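Folding on the Bed: Our Report on Bedroom Laundry for the Home Living Module

Submitted by the Sembiring group, August

When we picked our topic we thought it would be the easy one, and I'm a bit embarrassed to say how long we ended up talking about shirts. Our question was simple enough: does a big bed make a good place to fold clothes, or do people only use it because it is close to the closet?

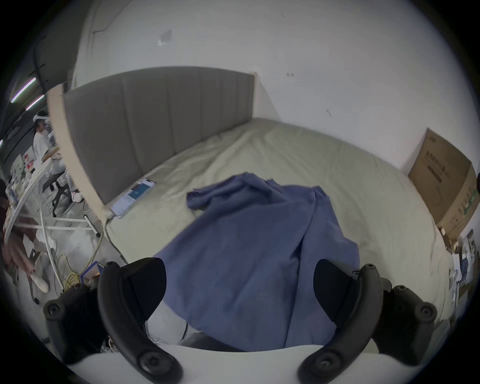
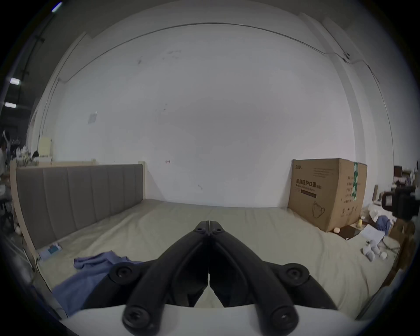
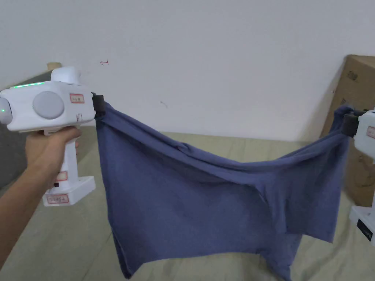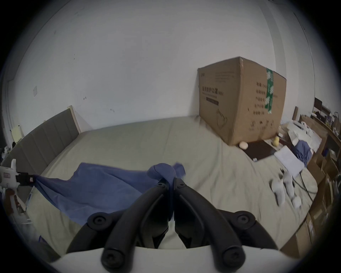

We sent a short list of questions to students in two dorms, Gusness and Rarken, and 58 of them were kind enough to write back (thank you, all of you!). Most said they fold on the bed, and quite a few added that they feel guilty about it, which made us smile. The reason we heard most often was space. A desk is hardly ever clear, and a shirt laid out with its sleeves open takes up more room than you would think.

The trouble with a bed is that it is soft. When you press a crease down, the mattress gives way under your hand and the fold comes out a little crooked. We found that pulling the sheet tight first helped a great deal, and so did giving the cloth one good shake and holding it by the top corners before laying it down. The other trouble is that a bed collects things. Boxes, papers, toys and phones all seem to end up there, and you either move them or fold in whatever corner is left.

For our folding trials we used the method from our Cunis handout, sleeves in first and then the hem up to the collar. We did 80 folds in all, half on a bed and half on a table. The table folds were neater, but everybody liked the bed better, and we would like to ask next year's group to try it with towels and pants too.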